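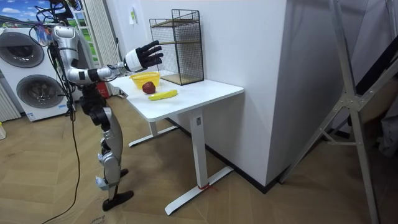 The robot at the white standing desk, with the yellow basket.

Pamine CPAP Mask Liner, pack of seven
By Moltent
Page updated 24/09/2024

Hi, I'm Sayaka Kaneko and I make the Pamine liner. It's a soft cotton ring that goes between your face and the cushion of your CPAP mask. I started wearing a mask five years ago and hated it for most of the first winter (red stripe across my nose at every morning meeting, you know the one). I cut up an old T-shirt, it helped a bit, I cut up a better T-shirt, and after far too many T-shirts I ended up with a pattern I liked enough to have it sewn properly.

You get seven liners in a pack so you can do laundry once a week and forget about it. They all come in the same oatmeal color. I tried navy and it showed every speck of face cream, so navy is gone!

Sizes
There are three: Small, Regular and Wide. Size goes by the cushion, so get your mask out and measure the cushion at its widest point, side to side, before you order. Don't go by your hat size or by what you wore with another brand. If you land right between two, take the bigger one. A liner that's a little roomy folds under just fine, and a tight one curls up at the chin and drives you nuts.

Fit
Works with full face and nasal masks. It does not work with nasal pillows, sorry, there's just nowhere for it to sit. I get asked about this a lot and I've sketched a few ideas, but I don't have anything I'd sell you yet.

Put the liner on the cushion first, smooth it flat, then put the mask on lying down. Lying down matters! Your face moves more than you'd think once your head is on the pillow. Some people need to loosen the straps a notch. If your leak number goes up and stays up after a few nights, take the liner off and talk to your sleep clinic or equipment supplier. It's a comfort item, it doesn't treat anything, and please don't wear it over broken skin without asking someone who knows.

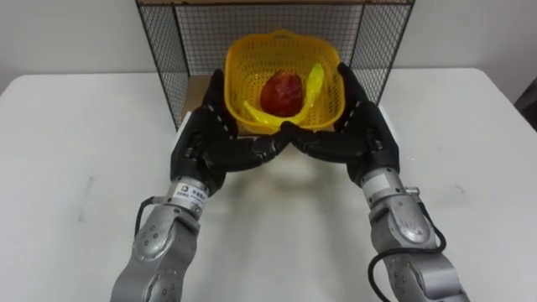 Two black robot hands meeting over the white table.

Washing
Warm wash, mild soap, no fabric softener. Softener leaves a coating and the cotton goes slippery. I dry mine flat on a towel, but Kaede Kinoshita, who runs our orders, puts hers in the dryer on low and they've held up the same. Expect the first wash to take them in a touch. The sizes allow for that.

What's in the box
Seven liners
One mesh wash bag with a zipper
A card with the cushion measurements, same as on this page

Ordering
We've shipped 1,736 packs so far, and the August batch of 460 was our biggest. Regular is in stock. Wide is back in stock too, after a long gap that I got plenty of email about (fair enough). Small is low, more coming from the sewing shop when their elastic arrives.

If the size is wrong, send back the unworn ones and keep the one you tried. I'll swap the pack. Write to me or Kaede through the contact form and tell us which mask you have, plus the cushion size printed on it if you can find it. It's usually in tiny raised letters on the inside edge, and you may want a flashlight.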